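# 굴티브턴 생활자원순환센터, 소형 생활용품 선별 품목 확대

굴티브턴 생활자원순환센터는 10월부터 소형 생활용품 선별 품목을 주방 소품과 소형 완구까지 넓힌다고 밝혔다. 지금까지 센터가 받아 온 소형 품목은 유리병과 도자기 그릇, 냄비류에 한정되어 있었다. 숟가락과 나이프, 국자, 뒤집개처럼 크기가 작은 주방용품과 손바닥만 한 장난감은 종량제 봉투로 배출하도록 안내해 왔으나, 다시 쓸 수 있는 물건이 적지 않다는 주민 의견이 이어져 기준을 고쳤다.

새 기준에 따라 센터가 접수하는 품목은 모두 60종이다. 식탁용 나이프와 포크, 금속 및 플라스틱 숟가락, 조리용 집게, 계량컵, 소형 체, 병따개가 주방 소품에 들어가며, 완구에서는 오리와 같은 물놀이 장난감, 블록, 바퀴가 달린 소형 완구가 포함된다. 건전지가 들어 있는 완구는 건전지를 분리한 상태에서만 접수할 수 있다. 천이나 솜으로 만든 인형은 이번 확대 대상에서 제외되며, 종전과 같이 의류 수거함 옆의 별도 창구에서 취급한다.

접수된 물품은 본관 1층 선별실로 옮겨진다. 선별실은 지난여름 내부 공사를 마친 뒤 작업대의 높이를 조정하고 조명을 교체하였다. 작업대마다 상부가 트인 금속제 선별함을 놓았으며, 물품은 선별함에 담긴 상태에서 재질과 형태에 따라 나뉜다. 금속 식기와 플라스틱 식기, 완구는 각각 다른 상자로 옮기고, 파손되었거나 재질을 확인하기 어려운 물품은 재검 상자로 보낸다. 재검 상자의 내용물은 매일 오후 작업이 끝나기 전에 다시 확인한다.

선별함은 관내 금속 가공 업체인 월테로가 제작한 것과 센터가 종전부터 사용하던 것을 함께 쓴다. 오래 사용한 선별함의 경우 안쪽 표면에 마모가 생기는 일이 잦아, 센터는 분기마다 바닥과 벽면의 상태를 점검하고 교체 여부를 정하기로 하였다. 점검 결과는 설비 대장에 기록하며, 모서리가 날카로워진 선별함은 즉시 작업에서 제외한다.

센터가 확대 시행에 앞서 실시한 시범 접수에서는 3주 동안 물품 1,000점이 모였다. 이 가운데 주방 소품이 가장 많았고, 그중에서도 숟가락과 식탁용 나이프의 비중이 컸다. 재사용이 가능하다고 판정된 물품의 비율은 85퍼센트였다. 나머지는 재질별로 분류하여 재활용 업체에 인계하였다. 시범 기간에 접수가 가장 많았던 요일은 토요일로, 센터는 토요일 오전 창구를 하나 더 열기로 결정하였다.

재사용 판정을 받은 물품은 세척과 건조를 거쳐 아피아 나눔매장으로 보낸다. 아피아 나눔매장은 굴티브턴 중앙로에 있는 재사용품 판매장으로, 식기와 조리 도구를 낱개로 판매한다. 매장 측은 주방 소품 진열대를 입구 가까이로 옮기고, 같은 종류의 식기를 크기별로 나누어 담을 수 있도록 칸막이 상자를 새로 마련하였다. 완구는 별도의 낮은 진열대에 놓이며, 지역 어린이집과 공부방이 요청하는 경우 무상으로 제공할 수 있다.

센터는 주민이 물품을 내놓을 때 지켜야 할 사항도 함께 안내하였다. 주요 내용은 다음과 같다.

- 음식물이 묻은 식기는 물로 헹군 뒤 물기를 닦아 배출한다.
- 나이프와 가위 등 날이 있는 물품은 종이로 감싸고 겉면에 품목을 적는다.
- 완구는 떨어져 나온 부품이 있으면 투명한 봉투에 함께 담는다.
- 한 가구가 한 번에 접수할 수 있는 양은 뚜껑을 닫을 수 있는 상자 한 개까지로 한다.
- 깨진 유리나 도자기 조각은 주방 소품과 섞어 담지 않는다.

날이 있는 물품을 감싸지 않은 채 다른 물품과 함께 가져온 경우에는 접수 창구에서 다시 포장하도록 요청할 수 있다. 창구에는 포장용 종이와 끈, 필기구가 비치된다. 식칼과 정육용 칼 등 대형 조리용 칼은 이번 품목에 포함되지 않으며, 센터 후문에 설치된 전용 수거함을 이용하여야 한다.

운반 방식도 일부 바뀐다. 센터는 스틸토티츠 운송과 협약을 맺고 관내 공동주택 단지를 순회하는 수거 차량을 운영한다. 차량에는 주방 소품용 상자와 완구용 상자를 따로 싣고, 단지별 정차 시각은 관리사무소 게시판을 통하여 알린다. 순회 수거는 평일 오전에 이루어지며, 비가 많이 오는 날에는 실내 공간이 있는 단지에 한하여 진행한다. 단독주택에 거주하는 주민은 센터를 직접 방문하거나 주민센터의 소형 수거 상자를 이용할 수 있다.

선별실 견학도 다시 시작된다. 초등학교 학급과 지역 단체는 전화로 신청할 수 있으며, 견학 시간은 오전 작업과 오후 작업 사이에 배정된다. 견학 참가자는 센터가 제공하는 장갑을 착용하고 안내선 밖에서 선별 과정을 참관하게 된다. 집에서 쓰지 않는 숟가락이나 장난감을 가져온 참가자는 견학 당일 현장에서 바로 접수할 수 있다.

센터 관계자는 “작은 물건은 버리는 쪽이 간편하다고 여기기 쉬우나, 시범 접수에서 확인된 재사용 비율은 예상보다 높았다”며 “배출 요령을 지켜 주시면 선별 시간이 줄고 더 많은 물품을 나눔매장으로 보낼 수 있다”고 말하였다. 또한 “품목 구분이 분명하지 않은 물건은 창구에 먼저 문의하여 주시기 바란다”고 당부하였다.

품목별 세부 목록은 센터 안내 창구와 각 주민센터에 비치된 인쇄물에서 확인할 수 있다. 센터는 연말까지의 접수 현황을 검토하여 다음 해 품목을 다시 정할 예정이며, 필기구와 소형 수납용품이 우선 검토 대상에 올라 있다.

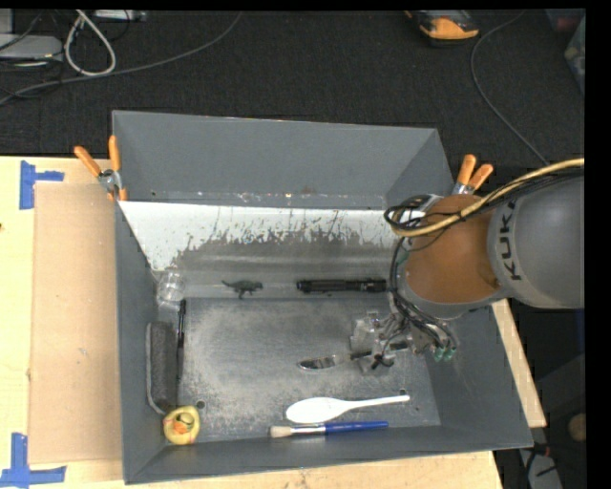 회색 금속제 선별함 안의 식탁용 나이프와 흰색 숟가락, 장난감 오리. 굴티브턴 생활자원순환센터.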